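### 4. Trying a new gripper on the box

I do this part every time I swap fingers, and I've used it for both the Divberg and the Trarberg sets. Take your time with it – a bad mount shows up here first.

1. Put an open cardboard box on the grid mat, within easy reach of the arm.
2. Start both cameras, the wrist one and the fixed one.
3. Bring the arm in slowly, at speed 200 or lower, and stop next to the box.
4. Look at both views before you close anything! 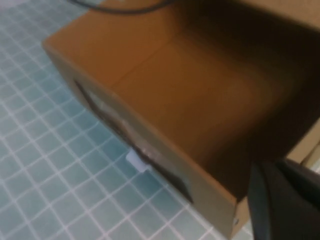
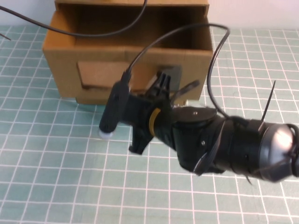
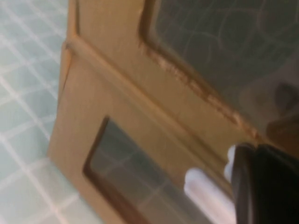
Wrist camera first and last, fixed camera in the middle.

#### Notes and cautions

**Caution:** Check the cable loop on the arm before every run. I leave mine a tall arc so the wrist can turn freely, and I still watch it like a hawk. Loose cables over the work area count too.

**Note:** The wrist view smears when the arm is moving. If you want sharp edges to compare, pause the arm, wait a second and grab the picture again.

**Note:** Hugo Pons likes to run 11 approaches per gripper, and I copied him (it's enough to spot a finger that's drifting). Save each run under the gripper's name, or you'll be guessing later like I was in April.

5. Back the arm out the way it came in.
6. If the controller shows error 476, re-home the wrist and go back to step 3.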